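Rirkstead Film Society
Minutes of the monthly meeting, 16/08/2024

Upstairs at the Hirham, as usual. Iason Sotiropoulos in the chair, and also (by default, as he had the only pen) taking the minutes. Apologies received from the Covton contingent, who were sharing a car that wouldn't start, and we missed them very much.

**1. Minutes of the July meeting**

Read and agreed, with one correction. The July minutes said that the society had "enjoyed" the Chrysikopoulos short film program. Several members asked for this to be changed to "sat through with interest," and after a friendly back and forth we settled on "watched." The chair would like it noted that he did enjoy it, particularly the one with the ferry.

**2. Matters arising**

The projector bulb has been replaced and the picture is lovely and bright again. The hum from the left speaker is still with us. It seems to come and go with the bar refrigerator downstairs, and the Hirham have kindly agreed that we can try a different outlet before the next screening. If that doesn't help, we'll borrow the long extension cord from the Covton group and run it from the landing.

The lost gray scarf has been claimed. The lost umbrella hasn't, and it's a very nice umbrella, so please do check at home.

**3. Last month's film**

We had a long and really very enjoyable talk about *The Lantern Ferry*, which went on well past the time set aside for it, and I make no apology for that. For those who weren't there, it's the one about the night watchman who believes something is living in the reservoir, told mostly through his own tapes.

Opinion was divided, as it so often is with us. Those in favor felt that the first half was as good as anything we've shown this year. The watchman is such good company, grumbling away about his sandwiches and his knees, that you hardly notice how frightened you've become until he stops talking. The sound was praised all round (hum aside!), and more than one person said they had driven home with the radio on.
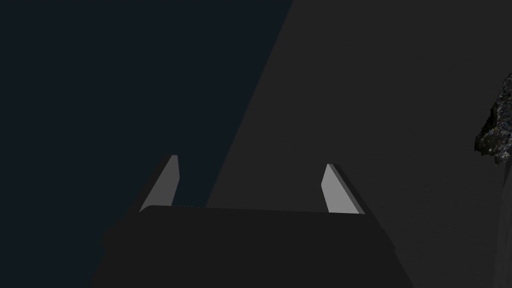

*Two fingers and the gap between them, from a computer-rendered sequence.*

Those against felt that it showed us the creature too soon and for too long. The point was made that once you've had a good look at its feet there isn't much left to be scared of. There was also a feeling that the daughter's story had been dropped somewhere around the middle, and that the last phone call would have meant a great deal more if we'd seen her before it. The chair thought the phone call was the best thing in the film and said so at some length.

We then drifted, very pleasantly, into whether a film told through "found" tapes has to explain why the person keeps on filming. The meeting was split on this too. Some of us feel that you simply have to let it go in the first five minutes or you'll never be happy, while others can't stop wondering about the batteries. A show of hands was suggested and then forgotten when the tea came up.

**4. Fall season**

The theme voted for in July was "Strange Visitors," and suggestions have been coming in ever since, some of them written on the backs of receipts. The long list stands at 103 titles, which is a tribute to everybody's enthusiasm, but we have 4 evenings to fill. It was agreed that each member will send the chair two choices, with a line or two on why. Please do send the line or two. A title on its own is very hard to argue about.

There was strong support for having at least one comedy, and for putting it second, so that newcomers who are put off by the opener have something to come back for. There was rather less support for the chair's three-hour silent film, though he was heard out kindly and will bring it up again.

It was also asked that we keep one evening for a film that children can come to. The Hirham are happy with this as long as we start early and the little ones stay upstairs.

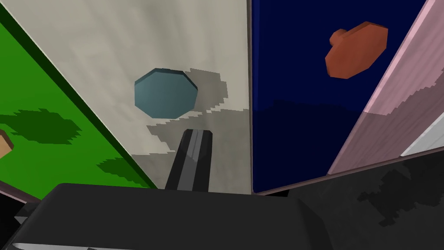
*Green, off-white, and deep blue panels, computer-rendered.*

**5. Introductions and discussions**

We talked over whether the introductions have been getting too long. The feeling was that they have. Nobody wished to be unkind, and everyone agreed that the talk before the July screening was full of good things, but it did give away the ending. From now on introductions will be kept to 10 minutes and will stay clear of anything that happens after the opening scenes. Whatever's left over can be saved for the discussion, where it will be very welcome.

It was suggested that the chairs be moved into a loose circle for the discussion instead of being left in rows. We'll try it next time and see how people like it.

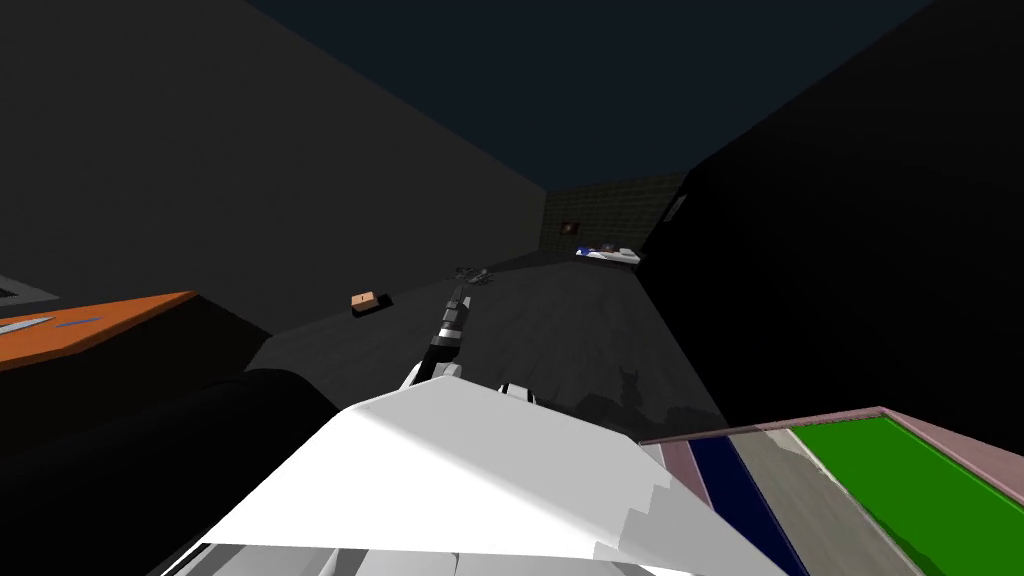 On the subject of the discussion itself, a newer member said that she'd found it a little hard to get a word in, and we were all sorry to hear it. The chair will make a point of asking people who haven't spoken, gently, and the more talkative among us (he includes himself) will try to leave a pause now and then.

**6. Any other business**

The Covton group have invited us to their outdoor screening and would like a rough idea of who's coming so they can borrow enough blankets. Names to the chair, please. Bring a flashlight for the walk back to the cars.

Thanks were given for the lemon cake.

The meeting closed later than planned. Date of the next one to follow by email once the Hirham have confirmed the room.

*I. Sotiropoulos*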